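Fri 12 July

So I've finally done it. After two years of saying "I'll deal with the garage this summer" I've rented a folding table spot at the Porkon flea market and I'm selling everything. Well, almost everything. My sister has already phoned to remind me that the good cooler is hers.

I should explain how I got talked into this. Back in May I was standing in line for coffee behind Noemí Solís, whom I hadn't seen since we both worked at the garden center, and she told me she'd made 200 dollars in a single morning selling old lamps and a fondue set. A fondue set! I have a fondue set. I have, if we're counting my aunt's, more than one fondue set. I went home and signed up that same night before I could think better of it.

The first thing I learned is that pricing stuff is miserable. You pick up a thing and remember what you paid for it, and then you have to write a number on a sticker that has nothing at all to do with that. My Oddsson bread machine (used for exactly one winter, a lot of very dense bread) was the hardest. I had it at 80 for an afternoon, then I looked up what people are asking for theirs online and quietly peeled the sticker off. It's 3 dollars less than a pizza now and I've made my peace with it.

The second thing is that you need to sort by what people go looking for, and I was sorting by where I'd found it. I had a whole box labeled "hall closet" as if anyone walking by was going to say ooh, let's see what she kept in the hall closet. Noemí came over and redid half of it while I made sandwiches. Kitchen with kitchen, kids' stuff down low where kids can grab it and make their parents feel bad, anything with a cord taped up with its own cord so you don't end up with a bag of mystery plugs.

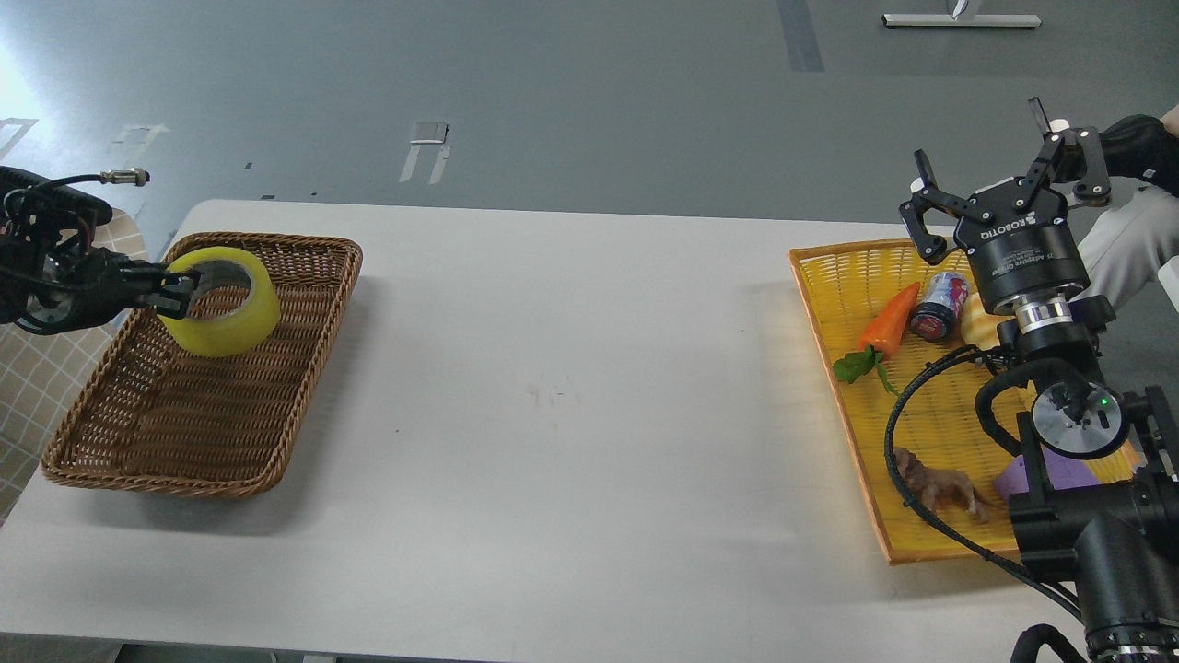 She's also very firm on haggling. Her rule is that you let the other person say the first number and then you look at the object for a bit, kind of fondly, like you might keep it after all. I'm terrible at this. At our last yard sale a man offered me a dollar for a desk fan and I said yes and then threw in an extension cord. I think I even thanked him twice. So I'm going to practice on my neighbor this week, who wants the Bindix record shelf and has no idea he's about to be looked at fondly.

What I'm really torn about is the books. I've got boxes of them, mostly mysteries, and everyone says books don't sell and weigh a ton, and both things are clearly true because my back hurts and I haven't sold any. But I hate the idea of just dumping them. There's a little free shelf in the laundromat out on Prorport Road, so maybe I'll take them over there a bag at a time and see how fast they go. If you're local and you like a country house with a body in the library, get in touch and I'll save you a stack.

Oh, and change! I keep forgetting change. Everybody shows up first thing with a twenty and wants to buy a spoon rest. I've put a note on the fridge to go to the bank for ones and quarters, and another on the car keys telling me to read the note on the fridge.

I'll be in the second row, near the kettle corn, with the striped umbrella. Come say hi, and please, please buy a fondue set.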